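Vulbridge Service Desk
Ticket 1161: Bathroom task unit, gripper fails to release and arm halts beside basin
Product: Cirnell arm and two-finger gripper
Site: Randine guest room, vanity area
Priority: High (safety review required)
Status: Open, restrictions in force
Opened: October 14, 2026

Summary of fault

During a vanity tidying task the arm entered a protective stop with fault code 105 (finger position not confirmed). The operator cleared the code and resumed. The same code returned on the next reach towards the basin, and on that occasion the arm moved a short way sideways before it halted. No person was within reach and no injury has been reported. The sideways movement is not accepted behaviour after a protective stop and is the reason for the priority given above.

Initial response

The operator was instructed to press the emergency stop, leave the arm where it stood and keep clear of the working area until the log had been copied. The log was received complete. It shows that the command to open the fingers was issued 2 times without a matching position report from the gripper.
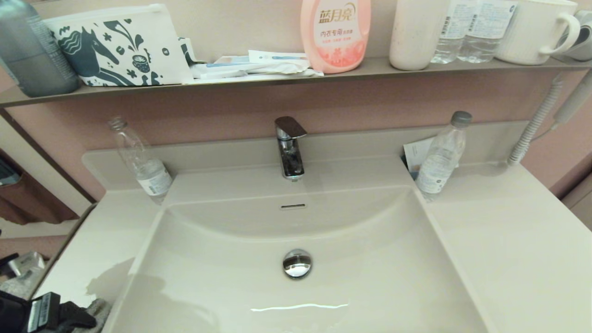 The task plan in use was the standard Goel plan for clearing a vanity, which treats each item as a separate pick and assumes free space on both sides of it. Site staff were asked whether that assumption was reasonable for this room. In our view it was not. The two clear plastic bottles stand on the back deck of the sink, on either side of the tap, and the one on the left has no cap and leans towards the corner. The hair dryer cord also comes down to the countertop by the right-hand edge of the sink, where a sideways movement of the arm could catch it. The plan has therefore been withdrawn for this room until keep-out areas have been entered for the tap and the cord.

Checks carried out under remote guidance

1. Power removed and restored. Code 105 did not appear at start-up.
2. Gripper commanded to close with nothing held. Position report received.
3. Gripper commanded to open. Command accepted, no position report, code 105 returned.
4. Software on the gripper controller read as version 901. This is the approved version and no update was applied.
5. Step 3 repeated with the arm held in a different position. Position report received.

The result of step 5 suggests a fault that depends on the position of the arm - most probably a strained connector or a damaged conductor. It does not point to the finger drive itself, although that part has not yet been ruled out.
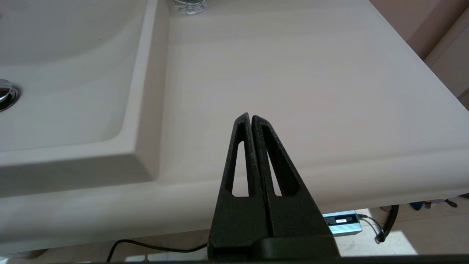 Cable routing is to be inspected before any further motion is allowed. Particular care is needed at this vanity, where the countertop has a rounded front lip and black cables hang or curve in the space beneath it. One of them passes behind the base of the gripper. Staff should trace every cable by hand with the power off, confirm which of them belong to the arm, and secure any slack well away from the lip. The two fingers should also be examined at the seam where they meet, as a small offset there could affect the closed reading.

Restrictions until closure

The arm is not to be run without an operator at the emergency stop. Code 105 is not to be cleared and resumed; the run must be ended and the log sent to the service desk. Open water containers are to be removed by hand before any test.

Next action

A replacement gripper cable has been requested from stores. The sideways movement after the stop has been passed to the Cirnell motion control team under this same ticket number, and their findings will be added when received. The site is asked to return the cable inspection form and to state the arm position at which step 3 failed.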